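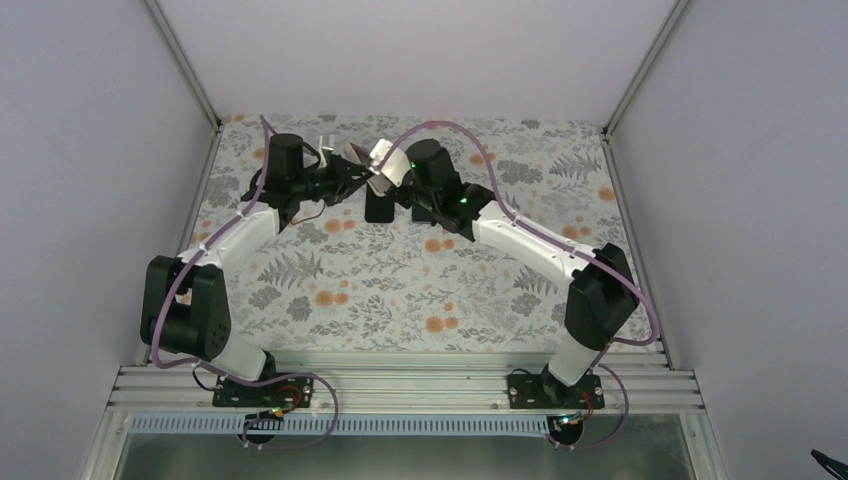 Two arms on a shared rail, grippers nearly touching over a patterned floor panel.

Can a machine do the chores yet? Workshop and household notes

Readers of the Ekotdale tips pages write in to ask whether a pair of arms could take over the dull jobs: folding tea towels, sorting screws, wiping down the bench. The short reply is that a few of these jobs can be handed over on a good day, with a person in the room. The notes below are arranged by job. They assume small bench-mounted arms with two-finger grippers. Large factory machines work behind guards and to other rules.

Folding

Flat cotton squares are the easiest cloth to fold by machine. Tea towels and napkins go best if they are ironed first and laid square to the rail. A two-arm fold needs both grippers to hold an edge at the same height, and most failed folds begin with one corner pinched deeper than the other. Shirts are still poor. Sleeves fall under the body and the arms have no good way of feeling for them.

If you want to try it, keep to one size and one weight of cloth. In our trial with the Lavero folding routine we ran 400 folds on the same stack of napkins. Of these, 354 came out square enough to stack. The remaining 46 had to be shaken out and laid again by hand. A person folding the same stack was faster and spoiled none.

Fitted sheets: do not bother.

Sorting small parts

Sorting is a better use of the arms. Screws, washers and wall plugs can be picked from a shallow tray if they lie in a single layer. Tip out a handful at a time and spread them with a ruler. Heaped parts cause double picks, and a double pick puts a wrong screw in the right pot, where you will find it months later.

Use a tray with a matt surface. Bright steel on a bright tray gives camera systems trouble. Countersunk and pan heads of the same length are confused often, so sort by length first and by head afterwards. Brass and zinc-plated parts separate well under white light and badly under a warm bulb.

Wiping down

A flat, bare worktop can be wiped by one arm holding a folded cloth. Pressure is the difficulty. Too little leaves the crumbs, too much drags the cloth out of the fingers. Stitch a stiff loop to the back of the cloth and let the gripper hold that. Damp cloth only. Do not run anything dripping near open boards or motor housings.

Hobs, sinks and anything with taps should be left to a person.

Washing up and putting away

Plastic beakers can be lifted from a rack and stood on a shelf. Glass can be lifted too, but metal fingers mark it and sometimes chip the rim. Push a short length of silicone tube over each finger before you try. Plates are awkward because the gripper must come in from the edge and the weight hangs well outside the grip. We stopped at side plates.

Cutlery from a drainer into a drawer is slow work but possible if the drawer insert has wide slots. Knives go in by hand.

Holding while you work

This is the most useful job of the lot at the bench, and the least talked about. An arm will hold a cable end steady while you solder it, or keep a glued joint from creeping, for as long as it has power. Check the maker's figure for continuous holding. Small motors warm up under a fixed load and some sag after a while. Put a block under anything heavy and let the arm steady it sideways only.

Setting up the space

Mount both arms on the same rigid rail. Separate clamps drift apart over an afternoon, and then handovers from one gripper to the other begin to miss. Tighten the base bolts cold and check them again after the first hour of running.

Leave slack in the cables at every joint. Move each arm by hand, power off, through its full reach and watch for a cable going tight. Tie cables at intervals along the links and leave a loop at the base. A cable that rubs a housing will wear through at that point.

Side walls are worth having. They stop parts rolling away and they keep sleeves, cats and children out of reach of the elbows, which travel further than the fingers do.

The floor covering matters less than people expect, provided it lies flat. A patterned surface hides marks and also hides small screws, so use a plain tray on top when sorting.

Clean the fingers before each session. Methylated spirit on a lint-free rag, power off. Glue residue is the usual cause of a part that will not let go.

What it costs in time

Setting up for a new job took us 64 minutes on average, counting the tray, the lights and the test runs. A person would have finished most of these jobs well inside that. The sum changes only when the same job comes round week after week with the same parts.

Of all the jobs above, 2 have stayed with the arms in the Pevberg workshop: sorting wall plugs and holding cable ends. The napkins went back to being folded by hand in September.

Related pages: Storing screws by length. Care of the Bélanger bench vice. Removing glue from metal jaws.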